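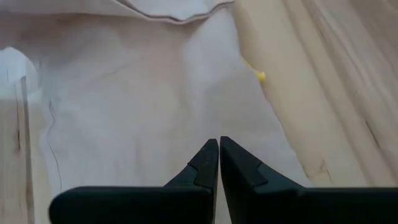
How many demonstrations does a policy need before it can fold cloth it has never met? Fewer than we thought: 369 got us further than last year's 1000 did!

The trick, which Mei Delacroix had been pushing since July, was to stop collecting perfect runs. In the Niltell set, most episodes start from a mess (wrinkles, a doubled-over hem, one fabric lying across another) and the operator has to sort it out from there. The old set nearly always started flat and square, so the policy never learned to recover from a bad grasp.

I love this result. We still have 2 fabrics that beat it every time, both stretchy, and I'm rerunning those tonight with the wrist view only.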